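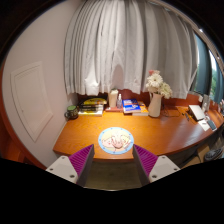

Villus Sock Yarn, 4-ply

Villus is our everyday sock yarn, a smooth 4-ply with a firm twist, spun for us at the Pretby mill. It is 75% superwash wool and 25% nylon. It comes in 100 g skeins of 420 meters, and one skein makes a pair of adult socks in most sizes. Buy a second skein for feet over US men's 11 or for knee socks.

The yarn is dyed in 29 solid and heathered shades. The January shade card replaced the old one, so if you are matching a color from an older card, please check the shade number as well as the name. Three of the grays were renumbered.

Details

Fiber: 75% superwash wool, 25% nylon
Weight: fingering / 4-ply
Skein: 100 g, 420 m
Gauge: 30 stitches and 42 rows to 4 inches in stockinette
Needles: US 1 to US 2 (2.25 to 2.75 mm)
Crochet hook: 2.5 to 3 mm
Care: machine wash cool, gentle cycle, dry flat

How it knits

Villus is a round yarn and shows ribbing and simple cables clearly. It does not split much on metal needles. On very sharp points it can, mainly when you knit two together through the back loop. The fabric feels a little stiff coming off the needles and softens in the first wash. Swatch in the round if you plan to knit in the round, and wash the swatch before you measure it.

For heels and toes we suggest going down one needle size. A slipped-stitch heel flap wears longer than a plain one. If you want a reinforcing thread, Ratetti thread comes on 10 g spools in 12 of the Villus shades and can be held along with the yarn for the heel turn. You do not need it for ordinary indoor wear.

Besides socks, customers use Villus for baby cardigans, fingerless mitts and light shawls. For shawls, try a US 4 or US 5. The nylon means it will not block out as far as pure wool, so lace patterns that depend on a hard stretch are better in Mengal, our two-ply lace yarn. Mengal is not superwash and has to be washed by hand.

Winding

Villus is sold in skeins, not balls. Each skein is tied in 5 places with cotton thread. Open it out, put it over a swift or a chair back, cut the ties and wind from the outside end. We can wind it into a center-pull cake before shipping at no charge. Choose "wound" when you add the yarn to your cart. Wound yarn can't be returned.

Color and dye lots

Each label has a shade number and a four-digit lot number. Lots differ slightly, and the difference shows most in the dark reds and the navy. Order enough for the whole project at once. If you run short, send us the lot number from your label and we will look for a match. We can't hold yarn for more than two weeks.

The dark shades may lose some dye in the first wash. Wash them separately, or with other dark things, until the water runs clear.

Pack sizes

Single skein
Pack of 5 skeins, one shade, one lot
Shop carton of 96 skeins, up to eight shades

The 5-pack is discounted in the cart. The carton is for yarn shops and teachers with a trade account. Cartons are packed to order and take seven to ten working days to leave us.

Mini skeins of 20 g are made in the heathered shades only. They are useful for stripes, contrast cuffs and toes. Minis are not lot-matched to the full skeins.

Stock note, 4 Jul 2018

Shades 14 (Moss), 22 (Brick) and 27 (Slate Heather) are sold out in full skeins. The mill has more than 2000 skeins on order for us, and these three shades will be dyed first. You can join the waiting list on each shade's page. We send one email when the yarn is back and then take you off the list.

Shipping and returns

Orders placed before noon go out the same working day unless they include wound yarn, which adds a day. Up to three skeins ship in a padded envelope. Larger orders go in a box.

Unwound skeins with the label still on can be returned within 30 days. If you find a knot, please tell us the lot number. One knot per skein is within the mill's standard, and we replace any skein with more than that.

See also

Ratetti reinforcing thread, 10 g
Mengal lace, 50 g
Villus shade card, with yarn samples
Double-pointed needles, sets of five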